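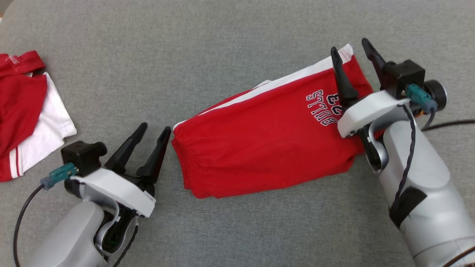
About Jetska

We are a small research company that tests claims about robot learning, starting with our own. Most of our work is on clothes. Cloth has no fixed shape, it hides its own edges, and it makes a mockery of methods that do well on blocks and cups.

Our main method is called Skarnari. A person works the two arms through a task, and a model then learns to copy what was done. The usual story is that more of this is always better. We have our doubts. In our longest trial, a model trained on 900 chosen runs folded shorts as well as one trained on 2000 runs taken as they came. That is one result, on one kind of garment, in one room. Please don't quote it as a law.

What we think made the difference was the start of each run. When the clothes were always laid out the same way, the model learned the layout and very little about folding. Move the pile a hand's width and it grabbed at bare cloth.
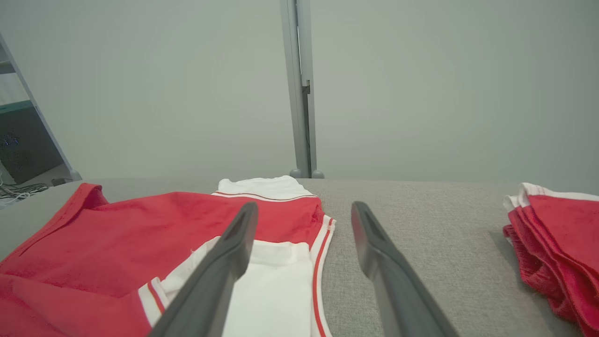 Wrist view during garment work: folded red item on the right, looser pile on the left.

Each method is scored over 20 attempts by someone who doesn't know which model is running. A fold that needs a human nudge is a failure — we have read too many papers where it wasn't. Failed attempts stay in the results, and we publish them with the rest.

Hestura, our test set, is open to other labs. Ulloa, our attempt at sorting mixed laundry, was stopped in February after 3 rounds without a gain worth reporting. The write-up is on the results page.

We don't sell a folding robot and we can't tell you when you will be able to buy one.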